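Trindar Home Help > Laundry and Fabric Care > Questions

Navy cotton going chalky and dull. Can I bring the blue back?

Asked in June | 328 views | 3 answers

Hello all! I've fallen completely in love with dark blue cotton and most of what I own is now some version of navy. My trouble is that after a few months it all goes pale and chalky, worst along the folds. I wash at 60 with Florico powder, a full drum, and dry on the line in full sun (south-facing garden, lucky me). The water in Goodwin is very hard, and the kettle furs up in no time.

Is it dye loss or something sitting on the cloth? And would a dye bath work on old cotton? I've got a box of Relberg machine dye in the cupboard and I'm itching to use it.
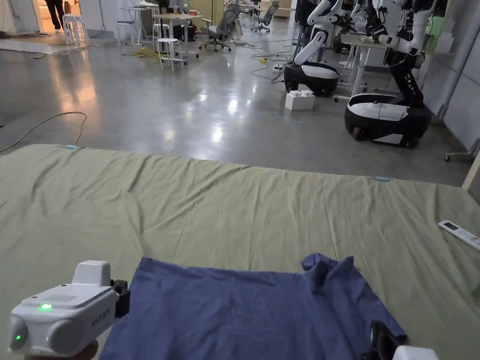 Dark blue cloth on the pale green sheet.

3 answers

Answer 1 (accepted, 43 votes)

Ooh, I love this one. Could well be both, and you can find out before you spend a penny. Hard water and powder together leave a fine whitish bloom on dark cotton, and it looks just like fading until you shift it. Try this on one old piece first:

1. Wash it on its own at 30 with no detergent at all. If the water froths up, you've been using too much powder.

2. Soak it for an hour in a bucket of cool water with a mugful of white vinegar, then rinse it really well. Never let vinegar near bleach.

3. Dry it inside out in the shade and compare it with something you haven't treated. Look at the seams, where the original colour hangs on longest.

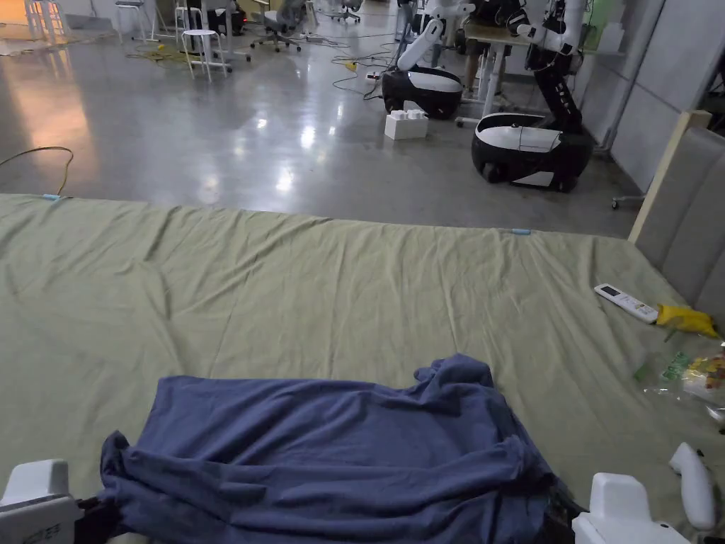
4. If it's still pale after all that, the dye has gone and you can get the Relberg out. Weigh the cloth dry, because the box goes by weight, and don't be tempted to squeeze in an extra shirt! Polyester stitching won't take the colour, so expect the seams to stand out a bit.

After that, stick to 30 or 40 with a liquid made for darks, inside out, and leave some room in the drum. My oldest navy shirt is 7 years old and still gets compliments, which makes me daft with pride every time.

Answer 2 (6 votes)

Agree with the above, sun is the big one though. I moved my line to the north side of the house and what a difference. Also don't leave things pegged out all day, bring them in once they're dry. I do mine before 9 in the morning.

Answer 3 (0 votes)

salt in the wash! my nan swore by it. never measured it, just a handful

Comment on answer 3: Salt helps some dyes take in the dye bath, but it won't fix colour in a finished garment. Lovely for chips.

Comment from asker: Did the no-powder wash and it frothed like a bubble bath, I was horrified and delighted. Vinegar soak is on now. Will the smell go?

Reply: Yes, once it's dry. Give it a second rinse if you're worried.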